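Über uns

Vomby plant und liefert Einrichtungen für Musterräume, Ausstellungsflächen und Schulungsbereiche. Das Unternehmen beschäftigt 15 Mitarbeitende an einem Standort. Die Geschäftsführung liegt bei Gintarė Vanags, die technische Planung verantwortet Edgars Lukoševičius.

Leistungsumfang

Aufmaß, Grundrissplanung, Stellwandbau, Möblierung, Lichtplanung, Montage und Rückbau. Stellwände werden gerade oder gebogen ausgeführt, die Oberkante auf Wunsch gerundet. Wandspiegel werden grundsätzlich an der tragenden Platte verschraubt; Klebemontage bieten wir nicht an.

Produktlinien

Jinel: Frisiertische, Schreibtische mit Schubladen und offene Regale mit quadratischen Fächern. Standardausführung Weiß.
Tannous: Spiegel mit glatten oder verzierten Rahmen, oval und rechteckig.
Flustex: Trennwandsystem für den Innenbereich, Raster 100 cm, Sonderradien nach Zeichnung.

Der Katalog umfasst derzeit 223 Positionen. Ersatzteile für Beschläge und Schubladenführungen halten wir 11 Jahre ab Auslieferung vor.

Ausstellung

Die Möbel sind in eingerichteten Teilbereichen aufgestellt, Arbeitsplätze befinden sich im selben Raum. Die Fläche ist hell gehalten, Wände und Decke sind weiß. Ein Mezzanin mit schwarzem Metallgeländer liegt über dem Erdgeschoss. Besichtigung nach Anmeldung, im November nur vormittags. Maßblätter und Oberflächenmuster liegen vor Ort aus und können mitgenommen werden.
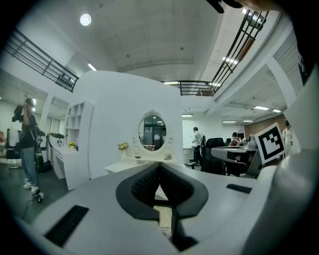
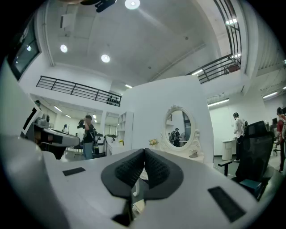 Erstes Bild: gebogene Stellwand mit ovalem Spiegel und Frisiertisch. Zweites Bild: Raum mit Mezzanin und Deckenbeleuchtung.

Stand: 19. Oktober 2023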